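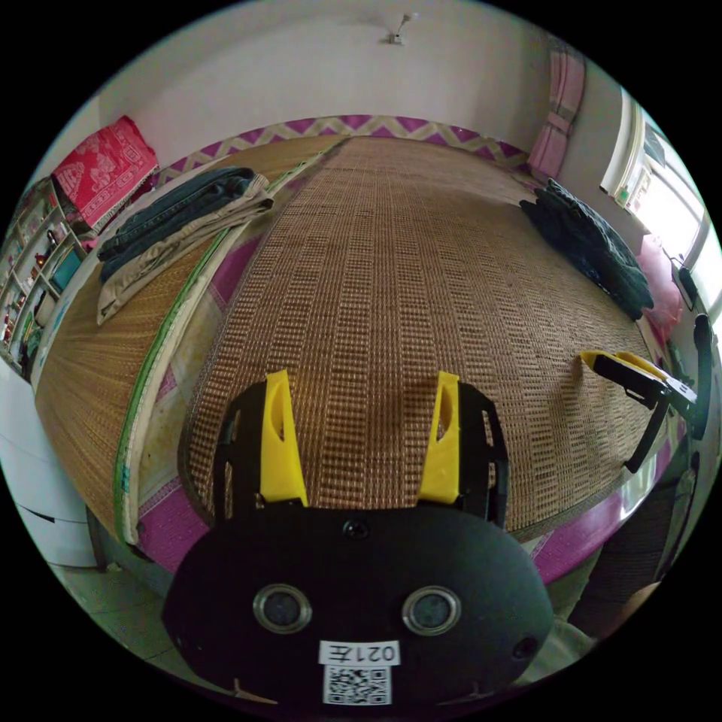

Sleeping on Straw

Every May the woven sleeping mat comes back into the shops, and every May I am told it will change my nights. The mat goes on top of the mattress, the heat drains away, and you wake up rested. I have now slept on two of them, a fine straw one and a heavier brown weave, and I have some doubts.

The straw mat came from a market stall in Caltstead. It smelled like a hayloft for a week, which I liked. It was cooler than a cotton sheet for the first 30 minutes of the night. After that it was the same temperature as me, as most things are once you have been lying on them.

The brown one I ordered from Skesari, whose leaflet talks at length about airflow. Air does move through an open weave if there is somewhere for it to go. Put the mat on a thick foam mattress and there isn't. On a hard platform with nothing under it I could feel a difference, along with both hips.

Then there is the edging. Sellers talk about the weave and skip the binding, but a mat goes at the border first, where it gets folded, sat on and dragged. Check the stitching at the curves. A green fabric trim looks smart against pale straw, and it will still look smart after it has come loose.

Care is the other thing the leaflets pass over. Bhat, which sells mats by mail from Beltovdale, says to wipe with a damp cloth and dry in shade. Fine, if you have shade and a free afternoon. Mine took 2 days to lose the damp smell, and I slept on the sheet.

Would I buy another? The straw, maybe, for a spare bed in July. The brown one is going on the floor by the window, where it can be a rug.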